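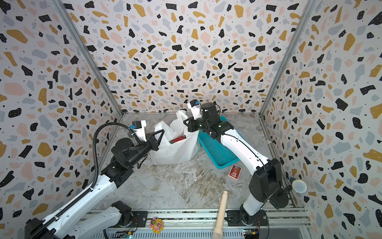 Séverine Picard wrote in to say she folds every plastic bag into a flat triangle before it goes in the drawer, and she asked if there was a quicker way to keep them.

There is. Press the air out, twist the bag once and push it into an empty tissue box. The next one pulls out easily through the slot. A box takes up to 50 thin bags.

Other tips for bags:

Check for holes before you line a trash can. Fill the bag with air, hold the neck shut and squeeze.

Keep five or six spares in the bottom of the can, under the liner.

Wipe out any bag that held meat, or throw it away. Don't store it with the rest.

Tie handles in a bow if you want to open the bag again. For a tight knot, twist one loop thin and push it back through.

Most curbside programs won't take bags with the cans and bottles. The grocery store in Heywood has a bin by the carts, emptied on Thursday.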